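November
By the features desk

Cups. It always comes back to cups. Teaching a robot to pick one up is old hat by now, teaching two arms to agree on which one to pick is where Cornance has spent most of its year – and a fair bit of its patience.

The method goes by Paterson, after the street the lab started out on. Old way: one big program tells both arms what to do, step by step. Paterson lets each arm make its own guess from its own wrist camera, then the two guesses get compared before anything closes. If they clash, both wait. Simple enough on paper.
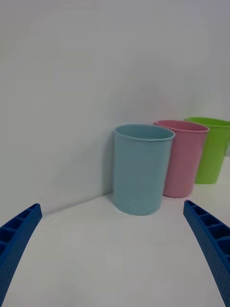
Training took 2080 short demonstrations, all done by hand, a person steering and the arms copying. Dull work. Shifts of 60 minutes, then swap, becuase people get sloppy after that and the robot learns the sloppiness too.

And the result? Clashes fell to 3 in every hundred tries. The older method, Badex, managed 6 on the same table. Half, then. Not huge, but the team didn't add a single new sensor to get there, wich is the bit other labs will want to look at.

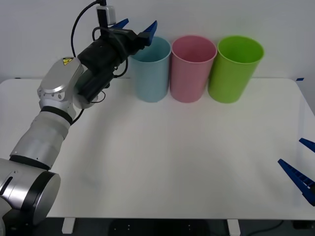
Pale blue, pink and green: three cups, with both grippers open and empty.

Catches, of course. Speed for one. All that waiting adds up, and a pair of arms that keeps stopping to check is no good on a packing line. Clear cups still muddle it. So do stacked ones.

Next comes Trasham, the follow-on project, same arms but with bowls and lids. The lab wants the waiting cut first. Demonstrations for the lids have already started, mornings only for now.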